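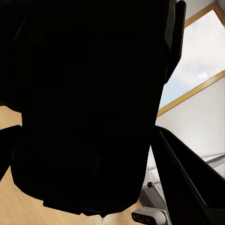 I've had the Rullex phono preamp on my shelf since December, so I reckon it's time to say what I think. I paid $793 for it, which made me gulp a bit, and my old Pascual cost a quarter of that and did the job for years.

First records on were a couple of noisy old jazz pressings, and gosh, the background is quiet! Bass has more shape to it, and cymbals don't spit the way they used to. Voices are the real treat — I sat through both sides of the Meltness album and forgot to make dinner.

Grumbles? The gain switches are underneath, so you have to unplug everything and flip it over to change cartridges. Mine also hummed until I moved it 2 shelves away from the amp. And the power lead is far too short.

The dearer model is $1,271 and adds balanced outputs. I borrowed one from the shop in Ivbridge for a weekend and couldn't pick it, so I kept my money for records. Colour choices are black or silver, mine's silver.

Comments (3)

Aileen Mercado
Does it work with a low output moving coil?

grooveyard
Yes, on the highest gain setting. Same hum here, new earth wire fixed it.

tassie_spinner
Still happy with my Pascual!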